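Bin picking notes, 26 November 2019

Spent most of today on the grasp ranker, and I think I finally know why it keeps favoring the corners.
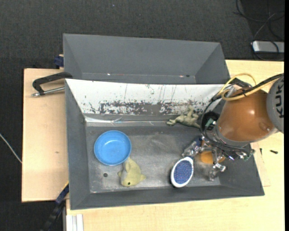

The short version is that Tumedach (our planner wrapper, for anyone new) was scoring wall clearance in the camera frame and everything else in the bin frame. Ugh. With a small tilt in the extrinsics the two mostly agree in the middle of the bin and drift apart near the walls, so bad candidates got a nice fat clearance score right where I didn't want them. Shuzhen Tan spotted the missing transform in my diff while I was busy blaming the depth filter!

Fixed that, then replayed 100 logged scenes from October through old and new code. The top candidate changed in 17 of them, all close to a wall, and I like the new pick better in nearly every case. Two look worse, both with the brush. Bristles give noisy normals and I'm still averaging over too small a patch.

Other stuff:

Planner timeout is down to 50 ms per candidate. Seems fine offline, haven't pushed it on the arm.

The shiny tape along the back of the bin floor is worth masking, I suspect it's where the phantom points come from.

Tomorrow: bigger normal patch, rerun the same logs, then merge to the Skusier branch if Shuzhen is happy with the tests.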